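Sólveig Vigfúsdóttir
Mar 11, 2018

Right, a few of you asked what our robotics club is up to this term, so here's a thread. Get a cup of tea, I go on a bit!

We meet in the back workshop at Blöndal after lessons. There are three of us on the memory team — me, Aksel Ravn and Hiwot Belay — and we're entering the Bestley in May. First time for all of us.

Our task is repair. The arm has to pick up a stick of memory and push it into a slot inside a PC. By hand it takes a few seconds and you don't even think about it. With an arm it has eaten my entire winter.

The trouble is that memory only goes in one way round and it has to go in dead straight. A tiny bit of tilt and it jams. Push too hard and you've broken a board (sorry, Ketill).

Aksel writes the motion code, Hiwot does the camera side, I look after the gripper and the fixture plate where the parts wait. I've redrawn one of those holders so often that I see it when I shut my eyes.

We're keeping a log of every go, good or bad. We're on 740 now. Inger Hallgrímsson, who runs the club, says we should hit over 3219 before we trust any of our numbers, and I've decided not to do the maths on how many evenings that is.

Best run so far was 44 good ones out of 70 in one evening. We were so pleased we got chips on the way home.

The tower lying open on the bench, and the memory on its way in:
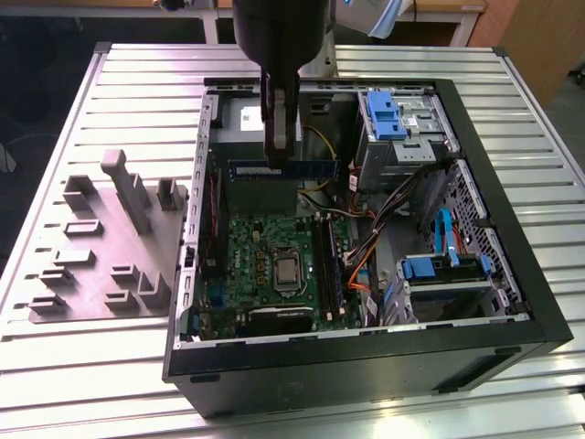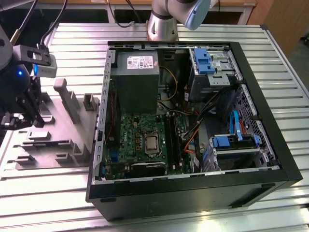
Next job is slowing down the last bit of the push so the arm can feel its way a little. Aksel reckons that's an evening's work. Hiwot and I have a bet on and we both said two weeks.

Also we badly need more old memory to practise with, any size, dead or alive. If you've got some in a drawer, message me and I'll come and fetch it on my bike!

More when we've got the slow push going. Aksel has just asked me to say the team name is Gresetti, so there you go, it's Gresetti.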